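3.2 Storage of fruit in the home

Households in the Bruvgate survey were asked where they kept fresh fruit and how long it stayed there before it was eaten or thrown away. Of the 431 households that replied, 39 kept no fruit at home in November. Among the others, citrus was most often left out at room temperature, as Krajewska found in her earlier study.
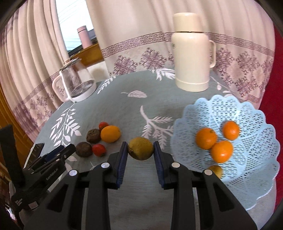
Figure 2. Fruit, probably citrus, with mottled green and yellow skin.

Skin colour was a poor guide to waste. Respondents often described green patches as a sign that fruit was unripe – a view less common among those who shopped at the Faston market. Weekly shoppers threw away less than those who bought in bulk, and this held for both small and large households.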